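Why is cardboard so strong?

Paper rips. Easy. So how come a box made of paper can hold your books?

Look at a torn edge of a box. See the wiggly line in the middle? That's a sheet of paper folded into waves, glued between 2 flat sheets. The waves make lots of little arches — and arches are great at holding stuff up. Same idea as a bridge.

Why brown? Most boxes are made from kraft paper. Wood is brownish once its cooked into pulp, and no one bothers to bleach it. "Kraft" means strength in German. Good name!

Try it Saturday. Fold a sheet of paper into a zigzag, lay it across two cups, put a coin on top. Now try a flat sheet. Big diffrence.
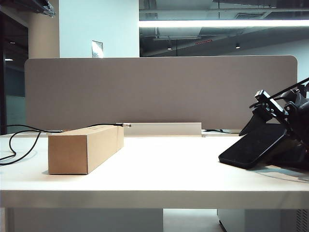
A long kraft box on a white desk. Plain brown, no printing on the sides.

Long thin boxes are good for posters, umbrellas, curtain rods. When yours is empty, flatten it and recycle — or make a castle first.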